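Why I went back to a paper calendar

I gave up on calendar apps in November, after I missed my own dentist appointment with the reminder buzzing away in my coat pocket. The coat was in the hall closet. I was upstairs, feeling organized!

So I bought a big ugly wall planner from Gridham, the kind with squares you can fit an entire grocery list into, and hung it next to the fridge. My sister-in-law Darcy Ouellet laughed at me for a solid minute (she runs her whole family from her phone and has never once forgotten a recital). But I'm two months in now and I'm not giving it back. 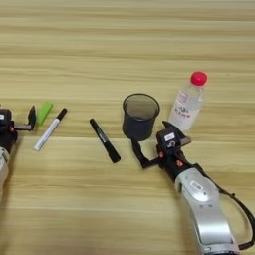

The first thing I noticed was how much junk I'd been scheduling. When I exported my old calendar it had 321 entries for the year, and 107 of them were reminders to check other reminders. I don't even know what half of them meant. One said "Hiebert - the blue one?" and I still think about it at night.

Writing things by hand is slower, and I like that more than I expected to. If I can't be bothered to walk to the kitchen and write it down, I probably didn't want to go in the first place. My book club made the cut. The Dreltis webinar series did not, sorry to everyone at work.

I've also started a color system. I know, I know. Black is for anything with a fixed time, green is for family, and pencil is for plans with my friend Jo, who cancels. It took me a few tries to settle on that, and the first week looked like a ransom note.
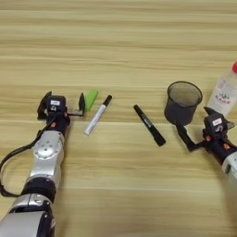
Everyday desk things on a light wooden tabletop.

The one real downside is being out of the house. Somebody asks if I'm free for lunch and I have to say "let me check my wall," which gets a look. For now I take a photo of the planner before I leave, and yes, Darcy has pointed out that this means my calendar is on my phone again.
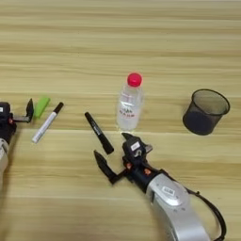 What I'd do differently

I'd buy the version with a notes column. Mine doesn't have one, so the edges are covered in sticky notes that drop off whenever anyone opens the back door. I'd also hang it lower - my youngest wants to write on it too, and at the moment she has to stand on a chair to add her friends' birthdays. She's already asked for her own pen color. We're still negotiating over purple.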